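3.2 Cell layout and upkeep

The sorting and kitting cell was built on a single table so that both arms could reach the center from opposite sides. One arm is mounted on the left and one on the right. Each serves the two trays on its own side, and both share the middle of the table, where a kit is put together. We call the left arm Saha and the right arm Cirano in the logs, and we keep those names in this section.

Parts are held in yellow plastic trays with deep sides. We first used shallow trays, but wires hung over the edges and were dragged out by the wrist cable as the arm passed. The deep trays stopped most of this. They brought a different problem, which was that the gripper fingers could touch the tray wall when a part lay close to it. We set a no-go margin of 44 mm from each wall and left parts inside the margin for the operator to move.

The center tray is stainless steel. In early runs the bare metal gave bright spots in the camera view, and the part detector took some of them for capacitors. A stack of plain white paper laid flat in the tray fixed this for the floor of the tray, though the rim still reflects. The rim is masked out in software. The top sheet is taken off when it is marked or creased, and the full stack is replaced at the start of each month.

3.3 Cable routing on the arms

Most of the stops in the first weeks came from cables and had little to do with grasping. Of the 57 stops logged in March, more than half were put down to the gripper cable on Saha. The cable had been tied close to the arm at the elbow and again at the wrist. When the wrist turned toward the near tray, the short length between the two ties was pulled tight and the connector at the gripper worked loose.

We removed the wrist tie and let the cable run in a wide loop from the elbow housing to the gripper. The loop has to be long enough for a full wrist turn and short enough to stay out of the trays. We set it by hand – the arm is driven slowly to each corner of its reach, and the slack is adjusted until the cable neither pulls nor drags. Figure 2 shows the cell with circuit boards and wire harnesses laid out and Saha's gripper over the steel tray.

The loop has one cost. It hides part of the far left tray from the fixed camera, and small connectors in that tray can lie partly under the cable. The arm is therefore moved to its park position before each detection pass on the left side, which adds a short wait to the cycle.

The gripper fingers are checked every 1000 grasps. The finger pads, supplied by Plarkier, are wiped with alcohol and changed if the surface has gone smooth. After a pad change the gripper is closed on a gauge block and the zero point is set again. Skipping this step led to crushed connector tips on two occasions.

Figure 2. The two-arm cell, with Saha entering from the left and Cirano from the right. A round red circuit board and a multicolored wire harness lie on the paper in the center tray. 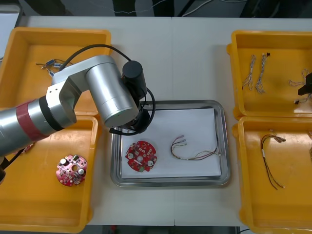 3.4 Recovery after a stop

When the cell stops, the operator first reads the last line of the Garero controller log and then looks at the wrist connector on the arm that faulted. If the connector is seated, the arm is backed straight up before any sideways move, so that a harness caught in the fingers is not pulled across the tray. The fingers are opened only when the part is clear of the rim.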